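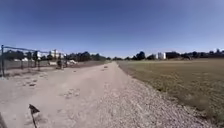 Echeverri 的户外移动机器人部门负责 Urko 巡检车的装配、标定和维修。每台车在交付前都要在一条直道上完成整机标定,返修车辆按同样的流程重做一遍。标定道为浅色压实土路,右侧有一条松散碎石带,左侧是铁丝网围栏,两种边界都适合用来检查横向偏差。前向相机画面左下角的黑色三角小旗是安装基准,旗尖朝左上。技术员先核对它在画面中的位置,再开始记录数据。

## 标定流程

前向相机使用广角镜头,出厂内参只作为初值。车辆上道后依次执行:

1. 检查胎压与轮毂螺栓,按规定力矩复紧。
2. 里程计清零,车体与道路方向对齐。
3. 核对相机支架角度,锁紧后贴封签。
4. 低速直行,记录图像、轮速和惯性数据。
5. 停车,导出日志,比对航向漂移。

漂移超限时,先查支架,再查轮径参数。不允许直接在软件里加补偿值。

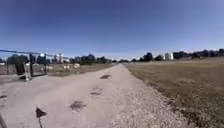

*标定道前向视图:路面有深色斑块,右缘为碎石带。*

路面上的深色斑块保留不做修整。地面分割模块容易把这类区域判为障碍,标定时需要逐帧核对分类结果。误判帧单独存档,编号与车号对应,供下一版参数使用。

## 维护与返修

维护间隔按运行小时计算,不按日历计算。Urko 每运行 28 小时做一次外部清洁和紧固件检查,累计 3186 小时更换轮毂轴承。粉尘路段使用的车辆,相机保护窗每班擦拭,只用无绒布和去离子水,禁用含氨清洁剂。

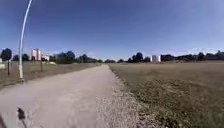

返修车辆进厂后先读取故障码,再拆外壳。常见问题集中在线束插头和减振垫:插头进灰造成间歇性丢帧,减振垫老化使相机俯仰角缓慢下沉。后者在日志中表现为地平线逐日上移,单看一天的数据不易发现,需调出至少 11 天的记录。更换减振垫后,上述五步标定必须全部重做,不得引用旧参数。

## 人员分工

Beril Soylu 负责相机与惯性单元的标定,参数文件由她签发。Nilton Tello 负责底盘和驱动,轮径测量与轴承更换归他的班组。Hortensia Muñoz 管理返修登记和备件库。Ulises Quintero 维护日志分析工具 Disosmont,该工具为内部使用,不对外发售。 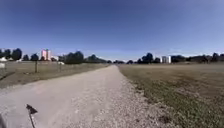 直道数据之外,每台车还要完成一次往返测试。去程和回程使用同一组参数,两次航向漂移须同时合格。只有单程合格的车辆退回第一步,由另一名技术员独立复测。

## 送修须知

送修前请关闭主电源,拆下电池单独包装,并附上最近一次标定报告。不要自行拆卸相机支架,封签破损的车辆一律按完整标定处理。备件咨询请注明车号,内线 3606。

本页内容更新于2025年8月2日。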